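Ticket 3867: Gripper swap on the cable bench, Pukier fingers vs. Grollar fingers
Status: Open, waiting on parts

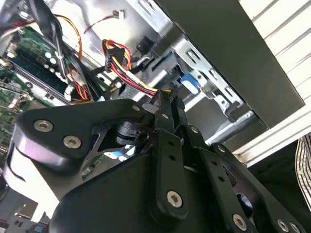

Photo: wrist camera, Rainer cell, Zelinell bench

Opened in January, 9:40 a.m.

Hello all, and thank you for being so patient with me on this one. I know the last ticket about the cable bench got long, so I'm starting fresh and will try to keep everything in one place (no promises about length, you know me by now).

The short version is that we are trying to decide which gripper stays on the Rainer arm for the old desktop computer teardown work. The Grollar has been on there since the fall and is lovely and strong, but its fingers are wide, and it bumps into the drive cage nearly every time it goes after the power wires. The Pukier is narrower at the tips and I had high hopes for it. The photo has the black gripper with its fingertips closed on the red, yellow and black wires, right by the blue latch on the drive cage, and that is exactly the kind of tight spot I'm worried about.

What goes wrong: with the Pukier on, the controller sometimes says "grip OK" when the fingers have closed on nothing at all. The arm then backs away happily and carries on with the next step as though it had a wire in hand. With the Grollar we never had this, though to be fair the Grollar often couldn't get in there in the first place!

What I've tried so far:

Restarted the controller, then restarted it again with the arm parked. No change.

Went through the finger link screws with the hex key. One on the right side took a little extra turn, the rest were snug. I did get my hopes up for a few minutes, but the false "grip OK" came back before lunch.

Lowered the closing force from 52 to the next setting down. This made it worse. The wires slid out on the pull and the message still came up fine.

Put the force back to 52 and slowed the close. Better, I think. In one set of 7 tries, 5 were good and the other 2 gave the false message.

Update, 11:15 a.m.

Somebody asked whether the wrist camera could do the checking for us. I'd love that, and I spent a happy hour looking into it. The trouble is that the gripper takes up so much of the view from where the camera is mounted. The fingertips are in sight, bless them, but they come out small, and with the case walls and all the other cables behind them the check gets confused. I could try moving the mount farther out, only then I'd worry about the camera catching on the case.

Update, 2:30 p.m.

Good news, or at least a good clue. The controller is still using the finger width saved for the Grollar! The settings page showed the Pukier name at the top, so I never thought to scroll down, but the closed position underneath was the old one. That would explain why a fully closed grip looks like a grip with something in it. I've typed in the new value and saved it, and it holds until the power is cycled, at which point the old number comes right back. If anyone remembers where the startup copy of that file lives, please add it here and I'll be very grateful.

Update, 4:05 p.m.

Ran a short set with the corrected value and did not power down in between. No false messages this time. I'd like a much longer run before I say anything firm, and I want to give the Grollar the same set with the slimmer fingertips that are on order, so the comparison is fair to both.

For whoever has the bench next: please leave the Pukier on, leave the force at 52, and check the closed position before you start. If you do need to shut the controller off, that's fine, just type the value in again afterward and put a line in this ticket.

Still needed: the startup file location, and the Grollar fingertips.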